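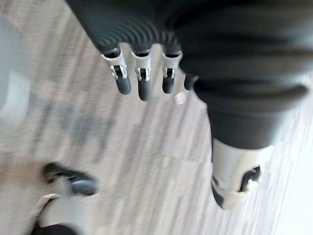
Products Service Pricing Contact

What does a Primetti subscription cover? It covers the hand, its fabric sleeves, setup at the customer's site and 8 hours of remote support a month.

Hadi Abou Jaoude runs the service desk at Cevstead, which has rented out the hands since October. He says most callers ask about the sleeve first. "They want to know if it comes off for washing. It does. You undo 2 clips and pull."
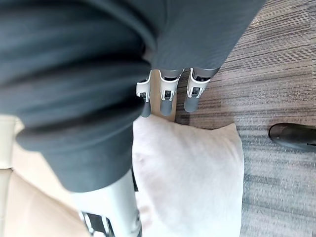 Soft goods are what customers want handled, he says, and cloth is slow to set up for. "A box has a shape. A sweatshirt has a new one every time you put it down. We tell people to plan on 3 days with us before they try it alone."

The fee is $167 a week. Fingertips are charged separately, a point he concedes has drawn complaints. "I would put them in the price. That is being discussed."

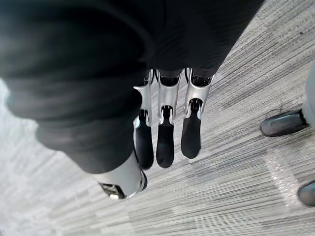 Repairs go to Ghanem, the workshop that also services the older Rorkari model. A finger can be swapped on site, but thumb work means sending the whole hand in. Abou Jaoude keeps a spare ready for that. "The customer gets the spare first, then ships theirs back."

New contracts run month to month.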